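Gratlow gripper kit, worth it for a home bench?

Started by wobblybench

wobblybench
Right, I finally caved and bought the Gratlow two-finger kit with the wrist camera. I've been putting off writing anything until I'd used it properly, but it's October, the evenings are dark and I've done very little else! Four hundred grabs logged so far, all on toy food, and I'm still grinning.

Build took me two evenings. The instructions are decent apart from step 8, where the drawing has the cable going behind the bracket and it really wants to go in front. Fingers are black, stiff, and don't flex that I can feel. The camera is the bit I like best. It looks straight down past the fingertips so you see what the gripper is about to do, and lining up on something small is so much nicer than squinting from the side.

Price was 162 with postage. Happy to answer anything.

pkettle
Nice. How much of the view do the fingers eat up, though? I had the Troro one before and spent half my life looking at my own gripper.

wobblybench
Fair question, they do come up into the lower half. I don't mind it, because you want the tips in view when you close. Still from tonight, fingers open, with the plate, the orange slice and the banana on its blue dish:

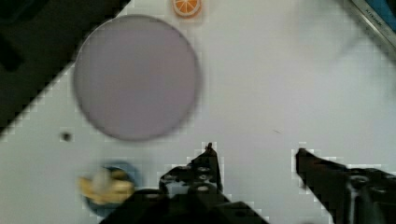
Reply 4, pkettle
Thanks, that's a lot more table than I used to get. The gap between the tips is clear, which was my main worry. It's a bit blocky for my taste and I can't make out the lettering on that grey strip in the top corner at all. For 162 I'd want to read a label with it.

Reply 5, Busisiwe Jacobs
I'd disagree with pkettle there. We've got the same kit at our evening club and never once needed it to read anything. It has to find a banana! If you want labels, put a second camera on a stand and leave the wrist one alone.

My grumble is the fingertips. On flat things like plates they slide off the rim unless you come in dead level. We stuck thin rubber on ours and it helped loads, nearly every plate lifts now.

Reply 6, gravero_fan
Has anyone put it next to the Gravero? Mine came ready built and I was picking things up in 10 minutes. I know, I know, less fun.

Reply 7, wobblybench
Less fun is right :) Building it was half the reason I bought it. Busisiwe, what thickness of rubber? I've only got the stuff from a bike repair kit.

Reply 8, Busisiwe Jacobs
Bike patch is exactly what we used. Rough the tip up a bit first and let the glue go tacky before you press it on.

Reply 9, pkettle
Still not sold on the camera, but I'll admit the fingers look solid. Does it play nicely with a Fukuda arm or do you need the adaptor plate?

Reply 10, wobblybench
Adaptor plate, sold separately, grr. Order it at the same time or you'll pay postage twice like I did. Off to find my bike kit.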